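Grout sealing behind a range: is it worth doing every year?

Besstead Home Forum > Kitchens > Walls and Tile

kmogensen
We moved into a place in Gevley last July and the kitchen has white subway tile behind the range. The previous owner left a note saying to reseal the grout every year. My brother-in-law says once is enough. The grout is white and has gone a bit yellow behind the big burner. I don't know what sealer was used before. Do I clean and reseal, or leave it?

rmackay_tile
Do the water test first. Put a few drops on the grout and wait 12 minutes. If it darkens, the sealer is gone. If the drops sit there, leave it alone. A yearly schedule makes no sense for a wall that gets wiped down twice a week.

Yellow behind a burner is grease. Sealer won't fix that and will lock it in if you put it over the top.

fravn
I disagree with the "leave it alone" part. A wall behind a range gets hit with hot oil. I do mine every spring and it takes me less time than cleaning the oven. The grout in my last kitchen was never sealed and I ended up raking it out after 6 years.

For color reference, I like plain white tile with wood against it. The play kitchen has the same look I was after in the real one:
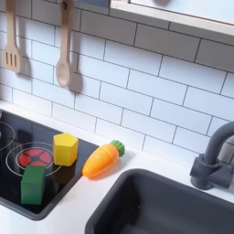
White subway tile, wooden spoon and slotted spatula hung up

If you hang utensils like that on a real wall, drill in the grout line and not the tile. You can patch grout.

rmackay_tile
Drilling in the grout line is how you chip two tiles at once. Joints on subway tile are usually an eighth of an inch. Drill the middle of the tile with a diamond bit, no hammer setting, go slow.

fravn
I've done 8 holes in grout lines and have not chipped one tile.

devendra_u
Moving back to the original question. Clean with an alkaline degreaser, soft brush, rinse, then let it dry for two full days. Don't use vinegar, it eats cement grout. I used the Ritchie penetrating sealer and wiped off the extra after a few minutes. If you let it sit on glazed tile you get a haze.

Also check whether it is epoxy grout. If it is, no sealer at all.

kmogensen
How do I tell if it's epoxy?

devendra_u
The water test won't tell you, because sealed cement grout also beads. Epoxy feels a bit like plastic and a fingernail slides on it. If there's a leftover bag or tub in the garage, read the label.

bpollock
Different question, same wall. We're putting in an induction top and my wife wants the tile to go straight down to the counter with no backsplash lip. White counter, black glass, a lot like this layout:

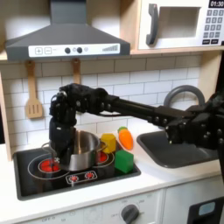 Black cooktop in a white counter, steel pot on top

Do you grout the bottom joint where tile meets counter, or caulk it?

rmackay_tile
Caulk. Always at a change of plane. Grout there will crack by the first winter. Buy the color-matched silicone from whoever makes your grout.

fravn
Agree on the caulk.

kmogensen
Update, 27 Mar 2022. Found a half bag of sanded cement grout in the basement, so not epoxy. The water darkened it in under a minute. I degreased it and most of the yellow came off. There is one stain left, nearly 6 inches long, behind the back burner.

devendra_u
Try oxygen bleach powder mixed to a paste, cover it with plastic wrap overnight, rinse well. Then let it dry again before the sealer goes on.

rmackay_tile
If the paste doesn't get it, use a grout colorant on that wall. The Cidavska one in bright white covers well, and it seals as it cures so you can skip the other product.

kmogensen
Thanks. Paste is on now.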